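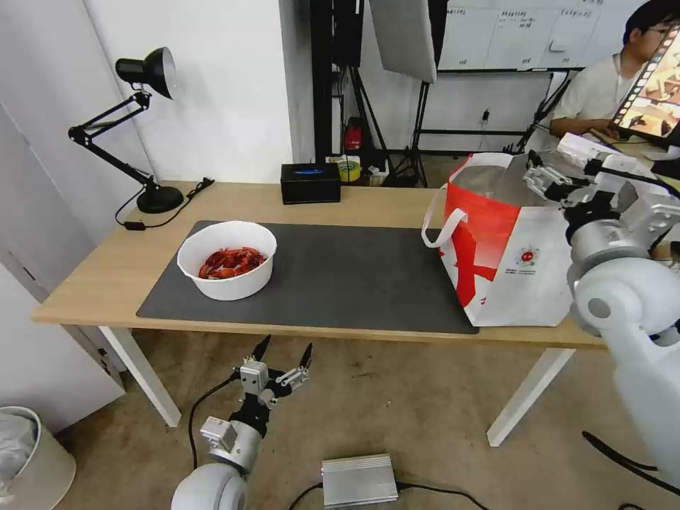

Photo: Perrin open day team, October. Free to reuse with the rest of this folder.

Perrin Open Day Recordings – README

Thank you for taking a look! This folder holds what we recorded during the open day at Losedska, when visitors came in to watch our two-armed robot do table work and (if they felt brave) to choose its next task. We had a lovely afternoon and wanted to share it.

What's inside
There are 300 episodes from 2 tasks, bowl and tote bag. The bowl is the white one with the red crayfish heaped in it, and it was easily the favorite with the younger visitors. The bag is the big white tote with the red panel. The left arm carries a two-finger gripper and the right arm a multi-fingered hand, so please don't mix up the two sets of joint values.

Layout
episodes/ – one folder per run
labels.csv – task, start time, and result as judged by the operator
wekine.cfg – settings for the Wekine control software

Known problems
Lighting changes through the afternoon, and people move about in the background. Episodes 15 to 100 were saved with an older label format; the Flalier converter reads both, but do run it before training anything.

Corrections are very welcome – open an issue and we'll get to it when we can.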